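We use cookies to improve your experience on this site. By continuing to browse you accept our cookie policy. Accept | Settings

Hinged-lid pot

A hinged-lid pot is a cooking pot whose lid is joined to the body by a hinge at the rear, so that the lid swings up and stays with the pot when it is opened. Most cooking pots have a loose lid that is lifted away and set down on the counter or a spoon rest. Hinged lids are older than loose glass ones in some kinds of tableware, such as tankards and coffee pots, but on stovetop cookware they remain a minority design.

Construction

The body is usually stainless steel or aluminum, either bare or coated on the outside. Stainless steel is common for the cooking surface because it does not react with tomatoes, vinegar or other acidic foods. Lids are made of metal or tempered glass. A glass lid lets the cook check the food without letting out steam, and normally has a rim of steel or silicone around the edge.

The hinge has two parts, a bracket fixed to the body and an arm fixed to the lid, held together by a pin. On better pots the pin can be pulled out and the lid removed for washing. The designer Wendelin Lüthi, who drew the Plidetti range, used a hinge with a stop just past vertical, so that an open lid leans slightly back and does not fall forward. 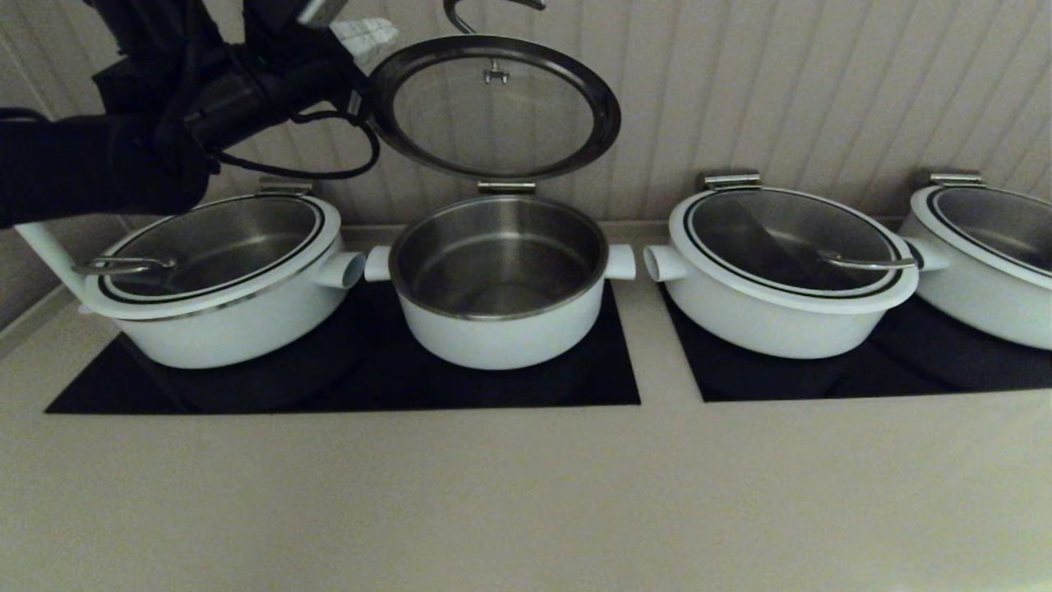
Handles on hinged-lid pots follow two general patterns. A saucepan or sauté pan has one long handle, sometimes with a short helper handle on the opposite side, while a stockpot or casserole has two short ones. Both patterns occur in white-finished pots with stainless interiors: the wide, shallow pot at the left has a long tubular handle and a stub handle across from it, and the open pot beside it has a stub on each side. The hinge is placed at the back in either case, which keeps it clear of the hands.

Use and care

An open lid needs free space above the pot, and a low shelf or range hood can get in the way. Condensation on the glass runs down toward the hinge when the lid is raised - a drawback on pots where the bracket sits outside the rim, as the water may drip onto the cooktop.

Food residue collects around the pin. Makers generally advise soaking the hinge in warm water for 10 minutes and cleaning it with a small brush. A loose pin should be replaced before the pot is used again.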